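10 March 2023

Gripper budget, second pass. Rullden quote for the two-finger unit is in, 60 mm stroke. Witine lists 58 mm at the same price but ships without the mounting flange, and Stoyanova has no stock before October. Flange from the shop would add some 200 to the Witine line, so the saving is gone. Still missing: spare finger pads, cable set, freight.

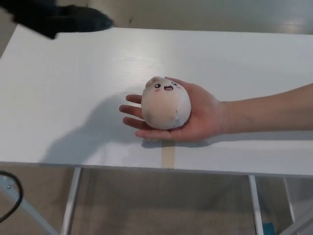

Stroke is the number that decides this order. The handover set has rigid parts and soft ones, and the rigid ones fit either unit. A plush ball that fills the palm is the harder case: open fingers have to clear it before they can squeeze it. Measure it uncompressed with the calipers before signing anything. If it comes out over 60, ask Lolus for the wide-finger option and move the money from the second table.

Order plan as of now:

- 2 grippers, Rullden, flange included
- pads, soft grade, price open
- table: keep the white one, replace the masking tape at the front edge with a proper fixture mark

Force sensor goes to next year's request.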